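Two-arm cell at Cirnulstead: notes from the August service

Friday, August 19, 2022

The tabletop cell in the Cirnulstead workshop had its service this week. It gets one every 2000 cycles, and this was the first since March. Most of the time went into the cables. The wrist camera on the left arm had been dropping its picture when the wrist turned past 90 degrees, and the fault was traced to the USB lead at the plug end. The new lead has more slack, so the wrist can turn without pulling on the connector.
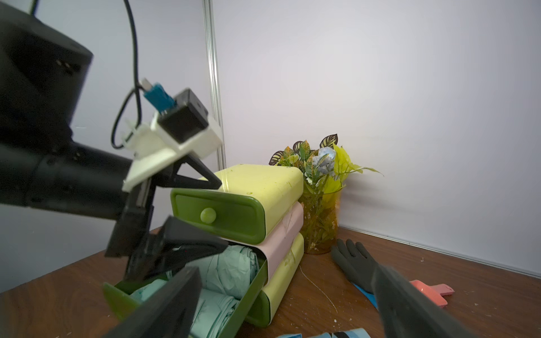
The replacement is 120 millimeters longer than the old one. It was checked by running the wrist through its full range at low speed, with one person watching the cable and another watching the video. Both arms then had their mounting bolts checked against the front rail. Two on the right base plate had backed off slightly and were tightened.

Calibration came next. The drawer unit and the umbrellas stay in the work area for this - they are what the cell handles every day, and a bare board gives the grippers nothing to close on.

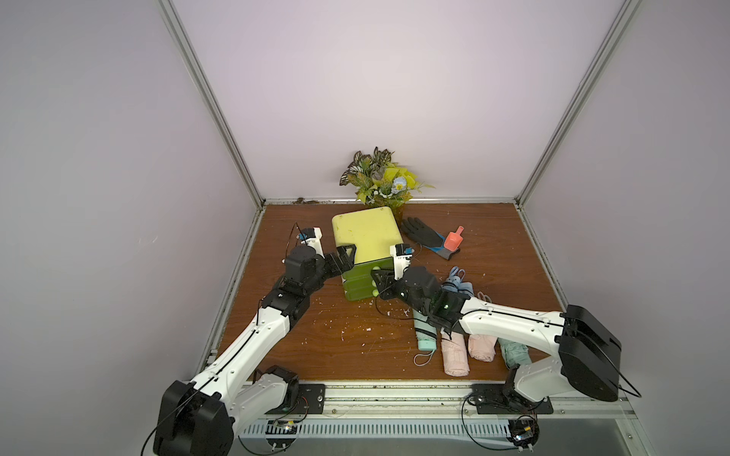 Špela Spahić asked whether the finger pads should be changed at every service, as the Flusardale cell does. For now the answer is no. The pads here are inspected each time and replaced only when the surface has worn smooth.

A few points for anyone using the cell before the next service:

1. Home both arms before loading a routine. The left arm goes first.

2. Brush down the board at the end of the day, including the strip along the back rail. The brush hangs on the Brelcombe cabinet.

3. Keep a hand near the stop button for the first 8 cycles after any cable work.
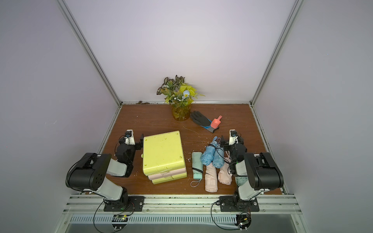 4. Write any camera dropout in the log, with the joint angle if you have it. Please don't reseat the plug until it has been written down.

Spare leads are in the drawer marked Tạ.

3 comments | 8 shares
Contact the workshop | © 2022 Cirnulstead Workshop Newsletter | Back to top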